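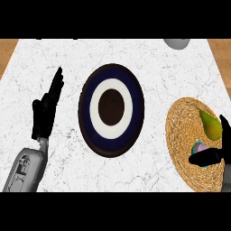
Plate on the marble tabletop, simulated view.

Progress report: Pidik mod loader, stability and memory work
To: Amarasinghe Fund
From: Nga Tạ, project lead
Date: 03/05/2018

Work this period went into the crash at startup that players were hitting with large mod lists. Daichi Ishida traced it to the way the loader unpacked texture archives. Every archive was opened before the first one was closed, so a long list ran out of memory before the main menu came up. The loader now opens archives one at a time. The change is in the current test build.

We checked the build against 458 mod combinations sent in by players. All but 4 of them reach the main menu. The remaining failures all involve Divier, a map replacement that ships its own copy of an old graphics library. We have written to its author and have a patch ready if we get permission to include it.

Load order conflicts are now written to a plain text log in the game folder. Before this, players had to guess which mod was at fault by turning them off one by one. The log gives the name of both mods and the file they disagree on. Players on the forum asked for it to be shorter, and we cut it down in the second test build.

Installing to a second drive works on Windows. On Linux it still fails when the game folder is reached through a symbolic link. Daichi has a fix but it breaks saved profiles, so we are holding it back.

The test group has grown to more than 200 players. Bug reports moved from the forum thread to the Pleltthorpe tracker, and the old thread is locked with a link to the new page. Duplicate reports are still a problem and take up most of Monday mornings.

Spending is within the approved budget. Money set aside for a second test machine has not been used. We would like to put it toward translation of the installer and ask for your approval to do so.

Still to do before the public release in September:
Symbolic link fix without loss of profiles
Divier patch
Installer text in 3 more languages
Updated manual pages for the conflict log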